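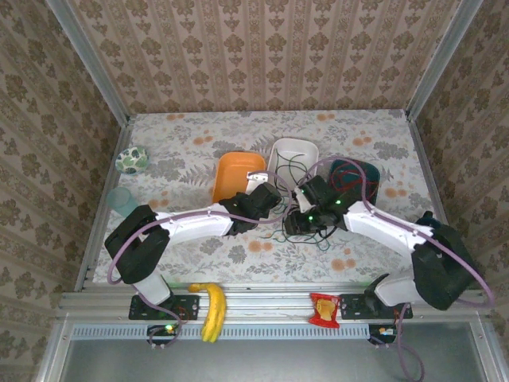
Two arms, three containers, one heap of wire. The banana is not part of the procedure.

Keeping a two-armed wire sorter in working order: tips from the bench

Posted January 18, 2022 in Workshop

The cell sorts hookup wire. Red, black and green go in as a tangle and are supposed to come out by color, one color to a container. A person could do this while listening to the radio, and for years a person did. Now I spend the same hours looking after the machine, and I have had to turn the radio off so I can hear the joints.

What follows is what I've learned about keeping the thing going. Some of it will apply to any small pair of arms on a table. Some of it applies only if you, too, let somebody else choose the wallpaper.

Start with the cables

If an arm stops halfway through a reach and sulks, suspect the cable before you suspect anything expensive. Ours run up the outside of the arm in a loop, over the big joint and along the white link to the gripper. Too little slack and the plug works itself out at full stretch. Too much and the loop swings down and catches on whatever the other arm is holding.

Power off, put the arm by hand into the longest reach it will ever need, then set the slack. Do the same with the arm folded up tight. You'll find the two positions disagree, and you split the difference in favor of the long one. Tie loosely. A zip tie pulled down hard will chew a cable through at the joint, and you won't see it until you bend it the wrong way under a lamp.

We bought purple cables because they were on the clearance shelf at Kvam. Best decision in the whole build. When your job is red, black and green wire, anything that belongs to the machine should be some other color. I wish we'd held to that all the way through.

The mounting plates

Each arm stands on a black plate bolted to the aluminum rail at the front. These bolts come loose. I don't care what the washer packet promised. Put a dab of paint across each bolt head and onto the plate, and then a glance tells you if it has turned. Mine get a wrench every other Friday, or whenever the left arm starts putting things down slightly to the left of where it used to.

Don't tighten one bolt all the way and then move to the next. Snug them all, check the arm is square to the rail, and go round again. The rail is softer than you are when annoyed.

And keep the rail clear. I say this as a person whose rail is a pantry.

The cloth

You'd think a tablecloth was the one part of a robot that needed no maintenance. You'd be wrong by two ruined afternoons. If the cloth can slide, the grippers will bunch it up, and then they'll pick up a fold of it with great confidence and try to sort it. Stretch it flat and fix it underneath at the back first, then the front, then the sides. Iron it before it goes down. Yes, really.

Wash it in December when things are slow, and have a second one ready. Ours are both leafy. Ulla picked them, and a plain one has been proposed and voted down.

Getting a tangle ready

The machine will not fix a knot. It will make a knot worse, at a steady speed, for as long as you let it. So before each run:

Shake the heap out with your hands until it's wider than it is tall.
Pull out anything with a stripped end longer than a fingernail. Bare copper snags.
Undo true knots by hand, or cut them out and lose the inch.
Keep the heap off the walls of the containers, where a finger can't get around a strand.
Lift any strand already hanging over a rim back onto the cloth, or into the right container if you're feeling generous.

We used to feed it 500 strands at a go, which was greed. At 50 it copes. I've heard people with nicer machines talk about 400, and I wish them well.

Fingers

The gripper fingers are the part that touches the work, so they're the part to look at most. Ours are yellow, ridged and come to a point, and the point is all that matters. A clean tip will take one strand off the top of a pile. A tip with a bit of lint on it takes three, or takes none and closes politely on air.

Brush the ridges with an old toothbrush, dry. Wipe the tips with a barely damp cloth. Don't oil anything down at this end, whatever the internet says. I oiled one pair and spent a week watching wire get shot across the table like watermelon seeds.

Check that the tips meet. Close the gripper on a strip of printer paper and tug. If the paper slides out on one side, a finger has shifted in its seat and wants reseating. Spare fingers live in a jam jar marked Ultari, the name we gave the cell in a more hopeful season.

Wrist camera next, while you're down there. Lens cloth, one wipe, never your shirt. The picture from the wrist goes soft on anything held right up close, and no amount of wiping helps with that. Don't do what I did and clean it 4 times before lunch. 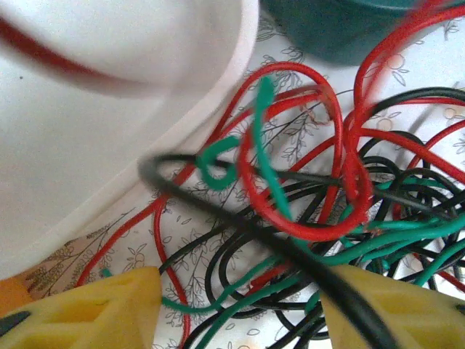

Sixten Haugland wrote in to say that all this brushing treats the symptom, and that if the fingers keep lifting three strands at once I should slow the last inch of the approach and let them close before they stop moving down. He adds that he has never cleaned a fingertip in his life and his sort fine.

I tried his slower approach on a Tuesday morning and I'm sorry to report it helped. I'm still brushing.

Controller boards

They sit low, under the rail, one to each arm, which keeps them out of the work and right where crumbs go. Blow them out with a hand bulb, power off. Learn what your lights look like on a good day and write it on a piece of tape nearby, one line per board. Ours don't match each other even when all's well, and before I had the tape I restarted a perfectly happy machine more than once.

Keep the vent strip at the front open. No manuals leaning on it, no mugs.

Small parts

Label your connectors at both ends before you unplug the first one. I buy mine from Cirkon, and the Sellonik ones fit too if you push like you mean it. Replace them in pairs, left and right together, or you'll be back in there in a month doing the other arm and saying the same words.

Last thing at night, park both arms away from the middle before you switch off. They go limp when the power drops, and if they're nose to nose over the heap they'll come down in it. Then you get to untangle the wire from the machine you bought to untangle the wire.

Next month: drawer runners.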